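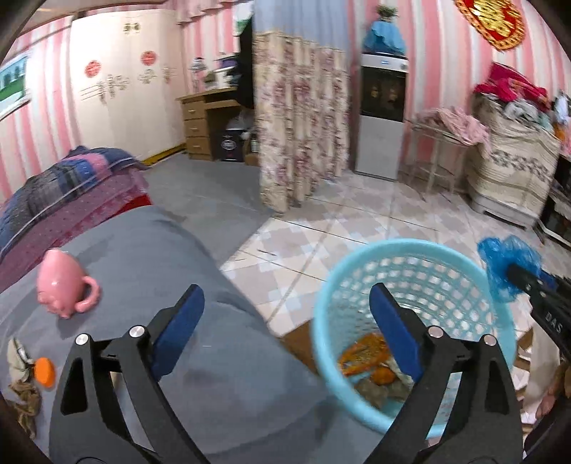
Rusgate Household Words

A word list for things people keep, wash, fold and store at home, with the names used for them in everyday American English and in Spanish. The current release has 3,707 entries.

What is in the list

Each entry is one row in a tab-separated file. The columns are:

id: a number that stays the same between releases
term_en: the English word or phrase
term_es: the Spanish word or phrase
room: the room where the term is most often used, or "any"
region: filled in when a term is local, blank otherwise
note: free text, often blank

Terms with the same meaning share a row and are separated by a semicolon. "Comforter; quilt" is not one of these. We split them in the last release after several people wrote in, and the old id went to "comforter".

Where the words came from

Dayana Jaramillo started the list as a glossary for an evening English class in Olent. Students wrote down words they heard at work or at the store and could not find in their textbook. Everett Oyelaran typed up the class notebooks, fixed the spelling and added the room column. Later entries were sent in by readers through the form on the project page.

Every entry was checked by two people before it went in. If they disagreed on the Spanish term, both versions were kept and the region column was filled in where we knew it.

Known problems

Kitchen words are covered much better than garage and yard words.
The region column is blank for many terms that probably need it. Blank does not mean the word is used everywhere.
Plurals are not handled in a steady way. "Scissors" and "tongs" are listed as plurals, but so are "curtains" and "drapes", which should be singular.
A few brand names that people use as common words are still in the file. They have "brand" in the note column.

Loading the file

The file is UTF-8 with a header row. Some spreadsheet programs guess the wrong encoding and break the accented letters. Pick UTF-8 by hand in the import window.

Changes

April: split comforter and quilt, removed duplicate rows under "bathroom", corrected the Spanish for "dustpan".

License

Free to copy, change and print for any use. Please credit Rusgate Household Words. Send corrections with the id number of the row.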